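Ticket: Label printer on Cullmont drops off the network every lunchtime
Opened by: Laurinda Caldeira
Status: Closed, then reopened, then closed again (sorry!)

**Wednesday, 9.10am**

Morning all. I'm starting a proper log, as I've now described this fault three different ways to three different people and I think I contradicted myself at least once.

The label printer on the packing bench (the Plestar, not the old one by the door) stops taking jobs at some point between twelve and one, every working day. The Cullmont booking software still shows it as "Ready". Jobs go into the queue, the little wheel goes round, and nothing prints. If I turn the printer off at the wall and back on it comes back to life and spits out everything I've sent it, including the four copies I sent when I was getting cross.

What I've already tried:

- New network cable
- A different port on the wall plate
- Reinstalling the driver, twice
- Printing a test page from my laptop while it's stuck (nothing comes out)

**11.45am**

Checked the settings page while it was behaving. Address ends in 154. I've written that on a sticky note and put it on the lid, because last time I forgot it and had to print the config sheet, and of course you can't print the config sheet when the printer won't print.

**12.35pm**

Gone! Right on time. Pinged the address and got a reply, which surprised me, so then I unplugged the printer's cable completely and pinged again. Still got a reply!! So something else is answering on 154. I did a small dance at the bench.

**1.20pm**

Rang the Tavares helpdesk (they look after our router). Very patient chap, 13 minutes on hold but worth it. He says the router hands out addresses from 20 up to 400-and-something, and when I said I didn't think they went that high he went quiet and looked again, and it's 20 to 200. So 154 is slap in the middle of the range it gives to anything that asks nicely. Our printer has that address typed in by hand, so the router has no idea it's taken and gives it to somebody's phone when they come in for lunch. I feel a bit daft but also very pleased.

He wanted the MAC address of whatever was replying, so I ran `arp -a` and read it out to him. It isn't the printer's. He thinks it's a phone from the first few digits but wouldn't swear to it.

**2.05pm**

Changed the printer to 13, outside the range. Then changed it in the driver port on the bench PC. Then printed a test page and it came out beautifully. Closing this.

**2.40pm**

Reopening, sorry. The bench PC prints but Cullmont doesn't. It keeps its own copy of the printer address under Settings > Devices > Outputs, and saving it there does nothing until you restart the Hillura print service on the office machine. I found that out by restarting everything else first. For anyone following along later:

1. Change the address on the printer itself
2. Change the port in the driver
3. Change it in Cullmont and press Save
4. Restart the Hillura service (it sits a good while on "Stopping", let it)
5. Send one label. ONE.

**3.15pm**

Labels are coming out of Cullmont again. Some of the text fields on the item cards had gone blank after the restart. 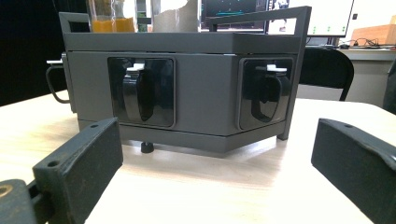
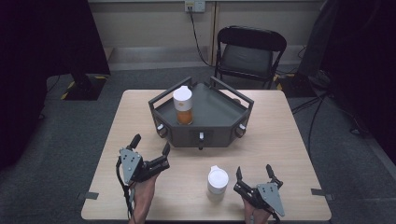

The fields came back on their own once I'd cleared the browser cache, so I think that was only my machine. If yours are still blank, hold Ctrl and press F5 before you ring me.

One thing still open. The old printer by the door has a hand-typed address too, and it's inside the range as well. It hasn't misbehaved yet, but I'd like to move it before it does. Tavares say they can reserve an address on the router so we needn't type anything in, and I'd much prefer that for both of them. I've asked for it in writing.

I'll leave the Plestar alone over lunch tomorrow and watch the queue between twelve and one. If it gets to two o'clock without a power cycle I'm taking the sticky note off the lid.

Closing for now.

Laurinda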